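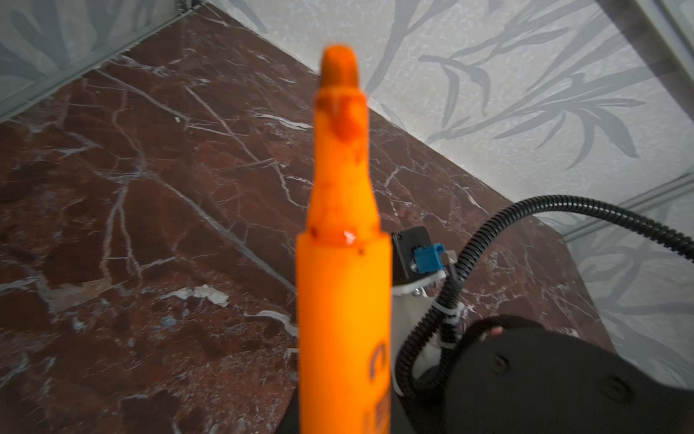

The inspector from Strickland arrived at Pumasard on Saturday, with the rules in a grey folder. There were 100 of them. Loredana Ferraro, who had charge of the arms, had been instructed to answer questions and to volunteer nothing.

"Rule 12," said Ingrid Ostrowski. "No arm shall hold a marker whose owner has not been told."

"The markers belong to the firm."

"Then the firm must be told." She wrote a line in the folder and turned the page.

The rules had been drawn up for looms in 1887 and amended whenever a new kind of machine came into use. The word "shuttle" had been struck out in favour of "arm", and the word "thread" had been left where it was. Rule 3 still required that a window be opened at noon.

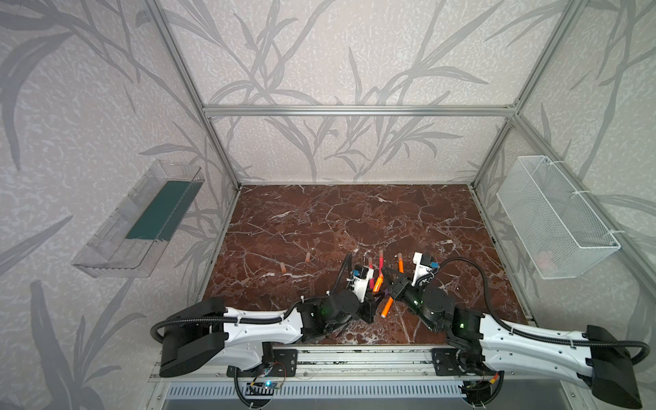
"Both arms share one rail," Miss Ostrowski observed. "Which of them gives way?"

"The left, under our own standing orders."

"Always?"

Loredana considered her instructions. "It gave way to the right all through June," she said. "On the last evening the right one gave way first. The orders make no provision for that."

Miss Ostrowski read back through the folder for some time - there was a page on courtesy, but it concerned foremen. At length she uncapped her pen and entered the matter under Rule 101, which until then had not existed, and asked Loredana to sign beside it.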